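We use cookies to remember your settings and to count visits. By continuing to browse you accept our cookie policy. Accept | Manage choices

Tamuno carbon and energy tracker for small firms: review
By Begoñe Iglesias
February 3, 2025

Tamuno is an online tool that turns fuel, electricity and purchasing records into a yearly emissions figure. It is made by Movirmont and sold to firms that have no energy manager. I used it with the accounts of a small food wholesaler, starting in June, and compared it with Jovo, which I had used before.

Setting up took 2 days. Most of that went on finding old gas bills. The software reads PDF bills well if they were downloaded from a supplier, and badly if they were scanned. Of the 107 documents I uploaded, the scanned ones nearly all needed the meter readings typed in by hand. Jovo has the same problem but tells you sooner.

The energy side is the best part. Electricity, gas and van diesel each get their own page, with the unit price, the tax and any discount or support payment kept in separate columns. I was glad of this. Many tools show only what you paid, so a year of cheap energy looks like a year of low use. With Tamuno you can switch off the support payments and see what the same energy would have cost without them. For our account the difference was £1,320, and it changed the order in which we would replace the cold store equipment.

The emission factors are listed with their source and year, and you can lock them so that last year's total does not shift when the tables are updated. Exports go to a spreadsheet without trouble. The printed report is less good. Charts run over two pages and the notes end up at the back, far from the numbers they explain.

The price is £3,000 a year for one site. Jovo costs less and will do for an office with one meter. Bollo is cheaper again, but it only covers electricity and I would not use it for a business with vehicles.

Support answered my messages the next working day. One reply was a link to a help page I had already read.
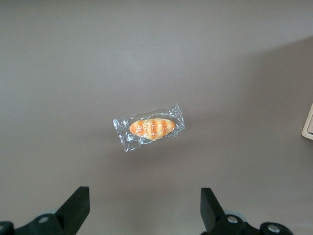

Purchased goods are the weak spot in Tamuno. It works them out from spending, by category, so all packaging goes in as one sum and a heavy carton is treated like light film at the same price. Take something like a toy bread roll in clear crinkled plastic: the wrapper and what it holds need separate lines, and the tool gives you one unless you add the second by hand. You can enter weights through the advanced menu, but they have to be typed in again each year. Movirmont lists a bulk import for weights as planned, with no date given.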